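**Plultau fruit sorting task: thumb side or top down?**

Student Projects > Arms and Hands

---

**kettle_rows**

Our team at Skollel is entered in the sorting task at Plultau this May. One arm, one five-finger hand, one bin, and the fruit has to end up in the bin without a mark on it. Limes and lemons are fine. The dragon fruit is the problem. The scales stick out, so if the fingers come straight down they catch on the tips before the palm is close enough to close.

We've tried tilting the wrist and coming in with the thumb leading. It works better on the bench but it's slow, and the rules give you 5 tries per fruit with a time limit on the whole round. What are other teams doing?

---

**mbrandt_04**

Top down, always. If you catch a scale you're starting too narrow. Open the hand all the way before you drop the last bit, then close slowly. We trained on limes first and the same approach carried over.

---

**kettle_rows**

We do open all the way. With our hand that still isn't much wider than the fruit across the scales.

---

**sorrel**

Which way is the fruit lying? The judges last year put it on its side, and then the scales point toward one end. If you line the fingers up with them instead of across, they slide. Going against them is what tears the tips.

Also read section 2 of the rules again. A bent tip isn't a mark. A broken tip is. We lost points in practice scoring because our own team captain was being stricter than the actual judges.

---

**mbrandt_04**

Lining up with the scales means you need to know which way they point, and that means vision good enough to tell one end from the other. A first-year team isn't going to have that by May. Top down doesn't care.

---

**sorrel**

It doesn't need much. The tips are green and the body is red. Our students did it with a color threshold in an afternoon. Lighting is a bigger headache than the code.

---

**pinlatch**

Agree with sorrel on the direction, disagree on the threshold. Ours went to pieces under the hall lights and we ended up retraining on pictures we took at the venue. Bring your own lamp if they let you.

What are you using for the controller? We had a lot of trouble with Stikix dropping the hand connection whenever the arm cable got tugged.

---

**kettle_rows**

Stikix too. We've had drops but I thought it was our laptop. Will check the cable.

We have 1,353 recorded grasps so far, mostly limes. Hardly any on the dragon fruit. I'm guessing that's the first thing to fix.

---

**mbrandt_04**

Yes, that's your problem right there. You can argue about angle all day, but if most of the data is limes it's going to grab everything like a lime.

---

**sorrel**

Fair. I'd still do both.

---

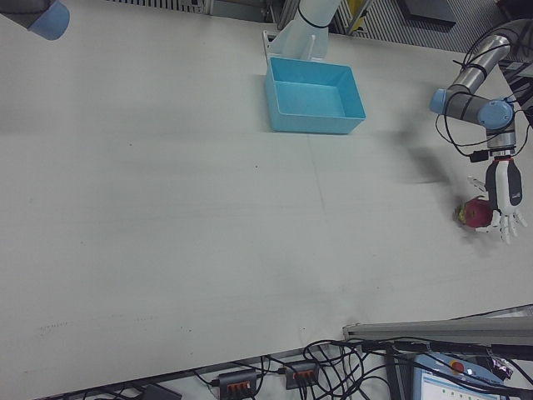

**Jörg Vogler**
*Faculty advisor, Admasu Robotics Club*
Posted 13th February

The dragon fruit gave my students the same trouble, so I'll add how we set up for it. We start with the hand low and beside the fruit, fingers spread and pointing down, thumb out over the top. The light blue bin stands farther back on the table. From there the thumb is the part that has to be placed well, and the fingers mostly follow.

I don't agree that top down is the only choice for a new team. It is easier to program, but with round fruit that has anything sticking out of it, the students spent more time fixing bad grasps than they saved. A side start took them longer to set up — then they left it alone.

On the cables: tie them near the wrist and leave slack in the loops along the arm. Turn the wrist through its full range by hand before you power up and watch whether anything pulls. I can't say whether that's what is causing the Stikix drops.

For scoring, a clean round is worth 100 points and a skipped fruit costs you less than a broken one. Have your students practice deciding when to skip. Mine hate doing it.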